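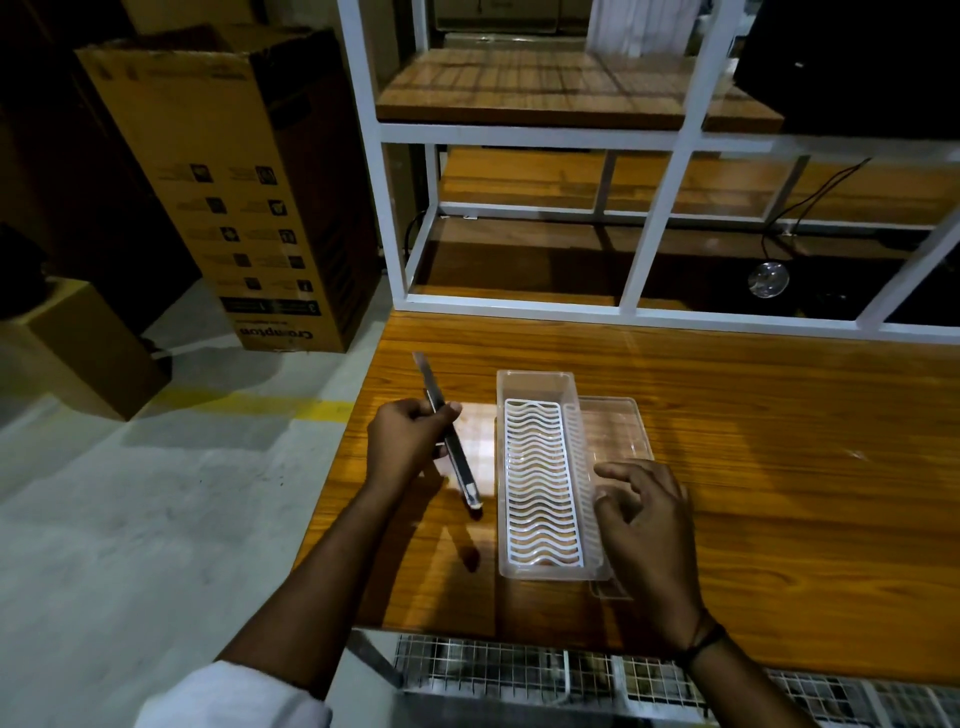 Languages & Peoples

Thread on the Gondal highlanders and why the question "what are they?" gets a different reply depending on which side of the pass you ask. 5th November

The name first. "Gondal" is what outsiders use. In the upper villages most older people just say "our people" or name their valley. The wider label only shows up in print after the road to Cultau was built and clerks needed a word for a form.

Cultau schoolbooks used to call them a lost branch of the lowland population who moved uphill and picked up odd habits. Gendow writers on the other side claimed them too, mostly on the basis of church music and a handful of shared surnames.

The language doesn't settle it. The grammar is closer to Cultau speech. The words for herding, cheese, snow and kin are mostly not. I copied out 40 household words from an old parish list and 16 had no match I could find in either neighbor.

That's a small list and I'm not a linguist, so don't hang too much on it. Parish lists also leave out whatever the priest didn't care about. This one has four words for candle and none for knife.

Religion splits them again. There are 2 rites in use, sometimes in the same village, and families have switched back and forth depending on who was running the district. People will tell you their grandparents' rite before they tell you their own.

The resettlement is the part that changed the most. Whole villages were moved down to Zuvgate and scattered among people who had never heard of them. Children were told to speak the town language at school, and a lot of them stopped speaking the other one at home.

Some went back when it was allowed. Many houses were gone or had someone else in them. The upper valley today has roughly a third of the people it had before, going by the church registers, and those are patchy.

The census added a box for Gondal late. Before that you picked Cultau, Gendow or "other". Plenty of families still pick Cultau and will also say they're Gondal if you ask. They don't see a problem with it.

The Zuvgate families held a gathering in September - songs, a long meal, a talk on spelling. The spelling talk went badly. One group wants the Cultau alphabet with two extra letters, the other wants the old church letters back.

My own view is that they're a people if they say so, and a good number of them do. Others say they're a regional kind of Cultau, and I don't think it's my place to correct them either.

Next I'll post the word list with the 16 marked. If your family is from the upper valley and you know any of them, reply with the village name too, as the forms change a lot from one side of the river to the other.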